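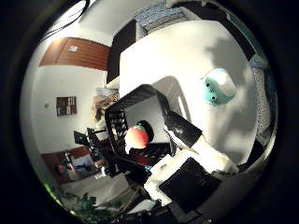 Moltau wrote to ask why an apple is so often red on one side and green on the other, and whether the green part is still unripe. Several children in the same class had been told to eat only the red part.

By Abdul-Rahman Ansah
Saturday, March 17, 2018
Reading time: 3 minutes

The green part is usually as ripe as the red part. Skin color and ripeness are two different measurements, and they do not always change together.

What makes the green

Apple skin contains chlorophyll. Chlorophyll is the same green substance found in leaves. A young apple has a lot of it, so most young apples are green all over. As the apple ripens, the chlorophyll breaks down. In many kinds of apple the green then fades toward yellow.

What makes the red

The red comes from a group of substances called anthocyanins (say "an-tho-SY-a-nins"). They are also found in red cabbage and blueberries. Apple skin makes more of them when light falls on it, and cool nights help. If a leaf shades part of an apple while it grows, that part makes less red, and the green or yellow underneath continues to show.

Some kinds of apple cannot make much red at all. A Granny Smith is green when it is ready to eat.

Why an apple shines

Apple skin is covered with a thin layer of natural wax. The wax slows down the loss of water. Without it, the apple would shrivel sooner. Rubbing the skin with a cloth smooths the wax, and a smooth surface reflects light in one direction, which we see as a bright spot. Shops sometimes add a little extra wax after washing.

Why a bruise turns brown

An apple is made of very small units called cells. A hard squeeze or a fall breaks some of them. Substances that were kept apart inside the cells then mix with oxygen from the air and form brown compounds. The same thing happens to a cut slice. Lemon juice slows it down.

Test it yourself

You need one apple, a plate, a little lemon juice and a clock. Ask an adult to do the cutting.

1. Cut two slices of the same thickness.
2. Coat one slice with lemon juice. Leave the other plain.
3. Put both on the plate, not touching.
4. Look at them after 30 minutes and write down the color of each.

When we ran this test in February, the plain slice was clearly darker after some 63 minutes. Your result may differ, as some kinds of apple brown faster than others.

Words to know

Chlorophyll: the green substance in leaves and young apple skin.
Anthocyanin: a substance that can make skin red, purple or blue.
Cell: one of the very small units that living things are made of.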